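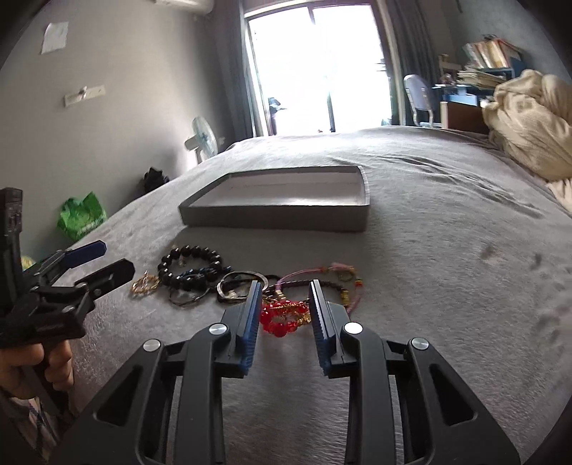 Sorting the jewellery tangle with the Erela hire kit

Regular readers will know I'm a sucker for anything that claims to make housework more interesting, so when Etornam Amissah from the Tallthorpe tips swap told me she'd signed up for Erela I had my name down by teatime. Poon run it. They lend you a pair of hand-held grippers, you do your ordinary jobs with them for 2 weeks, and the recordings go off to help teach household robots. You get paid per job, and the list has 300 to pick from (I did wonder who came up with "re-pair odd gloves"). Mine came to the collection point in Trundevdale on a Thursday and I was squeezing things before the kettle had boiled.

I've done socks, cutlery and the spice drawer, but the one people keep asking me about is jewellery, so that's what this page is for. Most of it works just as well with bare fingers!

Start on a bed

A fleece blanket is perfect. Beads don't roll off across the floor, you can see everything against a plain colour, and if you drop a bangle it makes no noise at all. I tried the kitchen table first and spent ten minutes under it with a torch. Pull the duvet right over to one side and smooth the fleece a bit with your hand, though don't fuss, a few ripples do no harm.

Put the tray behind the pile

I use a shallow grey tray with a pale inside. If it's at the back you lift and go forwards, which is much kinder on the wrists than swinging sideways with a gripper in each hand. Leave it empty until everything you mean to sort is out in front of you.

Spread before you lift

My bracelets had been living in one pot and came out in a lump, with a hair clip and a pearly sort of hairpin thrown in. Nudge things into a row with the tips closed. Big round beads are easy to get hold of and red glossy ones are a joy. Cords and thin chains are the devil, because they hang on to whatever is next door. Anything sitting a little apart, like my gold clip, can go first, and then you've got more room to work.

The blue pads on the tips are bumpy and they hold a bead bracelet nicely. Come at it with the jaws wide open and close them slowly. For a plain bangle, get one pad inside the ring and one outside. I kept trying to pinch it flat and it kept skating off.

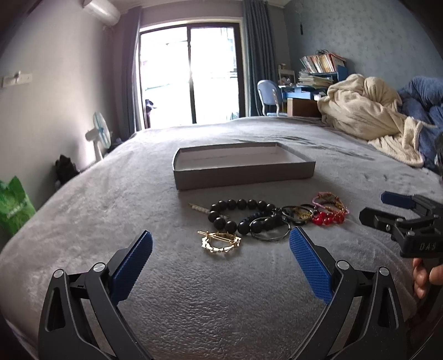

Is the kit worth hiring?

For me, yes, with grumbles. Paying attention to how you pick up a bracelet is oddly restful, and I've earned 482 points so far, which Poon turn into vouchers at the end of the hire. The jewellery job is one of the better payers at 200.

The grumbles: my forearms ached for the first couple of evenings, and the booklet is written for someone who already knows what they're doing. I'd have liked a page on fiddly clasps. I still do those by hand afterwards.

If you're booking, ask for a weekend collection, and clear a decent space at home before you go. Etornam is having another go in February and has promised me her notes on folding fitted sheets, so I'll add those when they turn up.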